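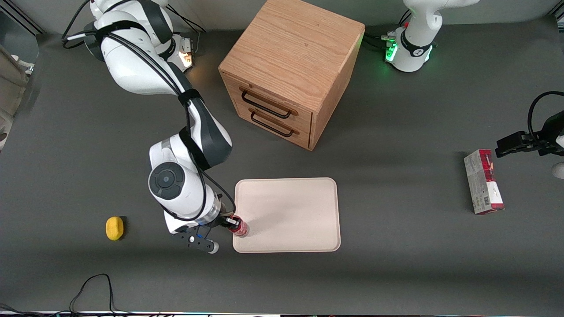
Startseite | Fragen | Themen | Anmelden

Schubladen in kleinem Holzkästchen klemmen, was tun?
Lesezeit: 2 Minuten

Marlene Kennedy
Ich habe ein kleines Schubladenkästchen aus Eiche für den Schreibtisch, zwei Schubladen übereinander. Seit Juli geht die untere schwer auf und bleibt auf halbem Weg stehen. Die obere läuft normal. Womit behandelt man das am besten, Öl oder Wachs?

Hussam Semaan
Nimm Wachs. Öl zieht ins Holz ein und kann es an den Laufflächen aufquellen lassen, dann klemmt es noch mehr. Schublade ganz herausziehen, Staub auspinseln und nachsehen, wo das Holz blank gerieben ist. Diese Stellen mit 240er Schleifpapier leicht abziehen, immer in Faserrichtung, und danach mit einem Kerzenstummel einreiben. Bei mir hält das ein gutes Jahr. Falls der Boden durchhängt, hilft Wachs nicht, dann muss er neu eingeleimt werden. Schau auch nach den Griffschrauben, die stehen innen manchmal zu weit vor und schleifen.

Eduardo Bragança
Bei mir war es die Luftfeuchtigkeit. Kästchen zwei Wochen ins trockene Zimmer gestellt, danach ging es wieder. Kerze geht aber auch.

Agnes Mowat
Habe meins einfach weggegeben und eins von Tundoleck gekauft, 50 Euro. Die Griffe sind nicht so schön.

Ähnliche Fragen
Wasserränder auf Eiche entfernen
Tablett mit Rand als Schreibtischablage
Griffe tauschen, Lochabstand passt nicht
Leim von Kernton oder Clomow?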